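I'm looking for people to talk to, and it might be you!

January 23, 2021

I make a little podcast out of Clukstead called Flalex, and I'm putting together a season on kids who ended up in kinship care in Stavberg County, meaning a grandparent, an aunt or an older cousin took them in after a judge or a caseworker stepped in. I was one of those kids (my grandmother's place, off Kingi Road, from age 13 on), so I promise you won't have to explain the basics to me.

Who I'd love to hear from: grown-ups who were placed with a relative before they turned 18, and relatives who said yes to that phone call in the middle of the night. If you've worked as a caseworker or a guardian ad litem in the county, write to me too. You don't need a dramatic story. Boring ones are great! I want to know who signed the school forms and where everybody slept.

We'd talk twice by phone, up to 2 hours each time, and I pay $271 for the pair, even if you change your mind later and want your part pulled. First names only, or a made-up one if you'd like.

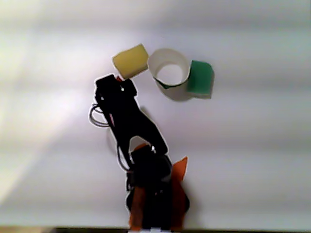

I can't talk with anyone under 18, and please don't send me details of a case that's still open in court (I'd have to leave it out anyway). If a child is in danger right now, call the state hotline or 911 first.

To sign up, leave a message through the contact form with your first name and a good time to call. I'm recording through October, evenings mostly, and I call everyone back myself.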